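September 3, 2024 - Flustham kitchen, prep station trial

Reset the station this morning and restarted the bowl and pan routine from the top of the list. Log counter reads 3776 handling cycles since the June install. The Cernia people want 200 more on metalware before they sign off on the Tello schedule change, so metalware is all we run this week.

The main change for staff is where the small items get left. Before June the prep cooks put bowls and pans wherever there was room at the end of a task. Now they go to the right of the range, and whoever closes the station checks it against the sheet. The cooks say this adds a step to closing and saves one at opening. I have no timing for either yet. Action on me: get start and finish times from both shifts.

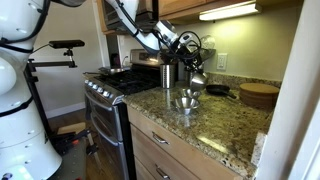 Arm at the counter, gripper at the tipped steel bowl. Small bowls and skillet toward the front.

Points on the layout:

- Steel bowls on their side present a rim at an angle the routine handles differently from an upright one. Log them as a separate class. Vemico sheet has no column for it - added one by hand.
- Utensil holder stays next to the range. The cooks asked for that in June and it is still their most frequent request.
- Cutting boards stay upright at the back. Not in the list for this round.
- Skillet handle to the right, per the sheet. Left-handed staff object to this. Open item.

Staffing: the closing shift keeps the same hours under the new schedule, but the put-away work moves out of the job description and exception handling moves in. That means someone has to be trained to clear a stop and restart the routine. Two people have done the training so far and the schedule needs four. Pay grade for the added duty has not been settled, and I would not start the change until it is.

Log file limit is 3000 lines, so split before the next block. Cutting boards go on the list after that, if the sheet is revised by then.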